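# About Ploveck

Ploveck is a shared workshop in Poner where people build robots, mostly slowly and mostly after work. We have a long room with good benches, a back room with the noisy tools in it, and a kitchen that was only ever meant to make tea but has fed a great many of us over the years. If you have half a robot in a box under your bed and would like company while you build the other half, you are exactly the person we had in mind when we started, and we'd love to meet you.

It began in a garage. Afiq Santoso had been trying to make an arm that could pick up small parts and put them back down where they belonged, and his garage was cold, and the light was bad, and the neighbors (very patient people, whom we still invite to everything) could hear the drill. A couple of friends brought their own projects over, then a couple more, and by June of that first year there was no room left for the car. When the old upholstery shop on Skultano Street came up for rent, we went to look at it "just to see," and signed the lease the same evening.

We have 60 members now. A few of them do this sort of thing for a living, but most don't. We have had a piano tuner, two school nurses, a man who fixes elevators and a retired baker whose soldering puts the rest of us to shame. You don't need to know any math to join, and you certainly don't need to own any tools. The shop has 1509 square feet of floor, and although a good deal of it is always under somebody's project, we do try to keep a clear path to the door!

## What we're building

Members bring their own builds, and we are glad to have every one of them, but there has always been one big project going that belongs to all of us. At the moment that is Kiều, our household helper, named by the member who drew the first sketch of it on the back of a grocery receipt. The idea is a robot that can get around an ordinary room, over an ordinary rug, and be of some small use with its two arms once it arrives.

Before anything gets cut or printed, we build it on the computer. We lay out a room with a floor and walls and furniture, we put the robot in it, and we let it bump into things there. The first time Afiq suggested this, some of us grumbled that we had joined a workshop to get away from screens.
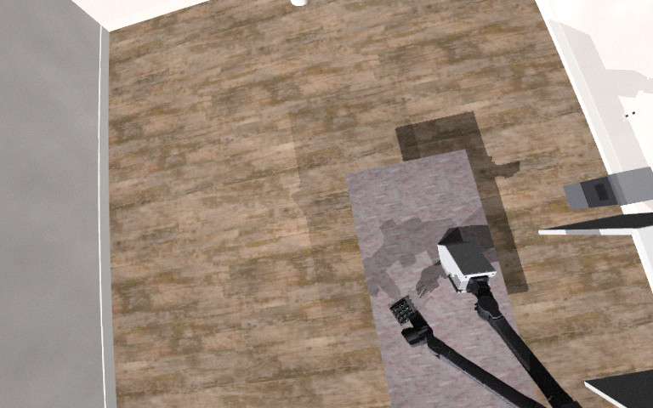
The grumbling stopped when we saw how much aluminum it saved. Our first real bracket, made the old way from a pencil drawing, had to be remade so often that we kept the rejects in a coffee can, and the can is still on the windowsill if you'd like to come and laugh at it. These days a new member can try a longer forearm or a different hand in an evening, see the shadow of the thing fall across a rug, and go home having spent nothing at all. The saw comes later, and it is a happier saw for the wait.

Arms get the same treatment, one joint at a time. Our long-running practice task is pegs and a rack, which sounds dull until you have tried it. You line the hand up over the rack, fingers pointing straight down, and you find out how good your measurements were. We have been through a lot of finger shapes on the way. The open triangles came from Afiq, who wanted something light that still had a bit of stiffness to it, and the purple was chosen by a vote that went on much longer than it should have.

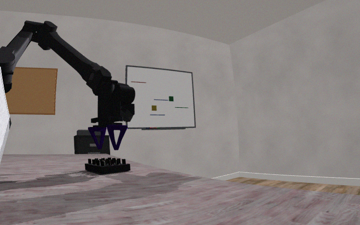
*Reading time: 4 minutes*

People often ask whether they should start with a hand, and our answer is usually yes. A hand is small enough to finish. You can hold it, show it to your family, and put it on a simple arm, and the mistakes in it are cheap to put right. A whole robot can wait until you've learned where you like your screws. Our shared parts library has 214 drawings in it, all free for members to copy, and plenty of them are hands and fingers at various stages of good sense.

## How the shop runs

We're open every evening. Newcomers get a walk around the machines first, and after that you're welcome to work on your own, or to sit in with whoever is on Kiều that night. The saw and the lathe need a sign-off from a member who has used them for a year. The computers don't need anything except that you save your room under a new name, please, and leave the shared one as you found it.

Dues are monthly and there's a lower rate for students and for anyone who asks. Bring safety glasses if you have a pair you like. We have plenty of the other kind.

Come by and knock loudly, as the compressor may be on.

*Page last updated 20 March 2019*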